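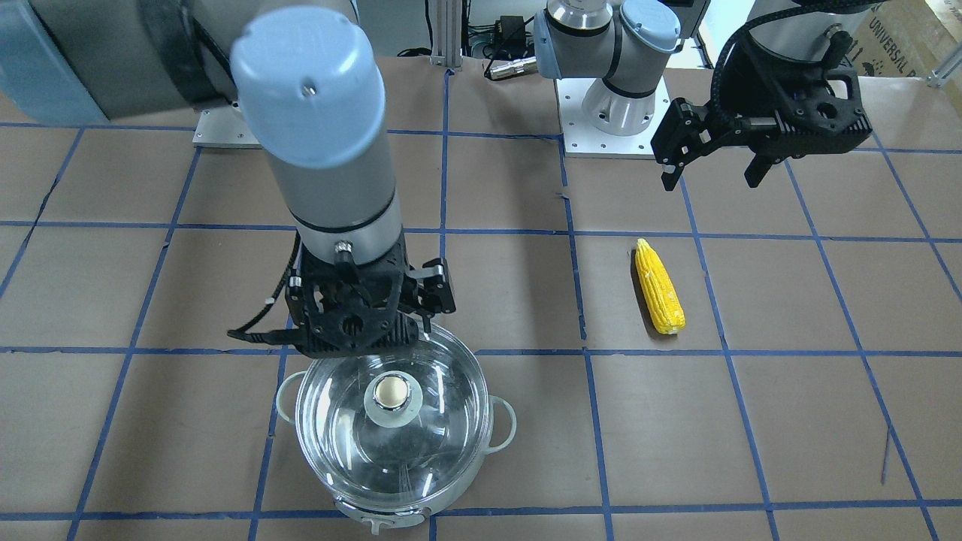

Cookware check, room 34, 2023-09-28. Inspector: Walter Guzmán. Pots were looked at one by one for loose fittings and chips. The one with the clear glass lid has a loop handle on each side, both white, and a center knob – all three go on the list below.

Lid glass, chips or cracks: OK
Lid knob, tight: OK, quarter turn needed
Side handles, tight: left OK, right has slight play – recheck in February
Rim, dents: none
Table paper, tears: OK
Blue tape, lifting: one strip pressed back down
Shelf 4: wipe before restocking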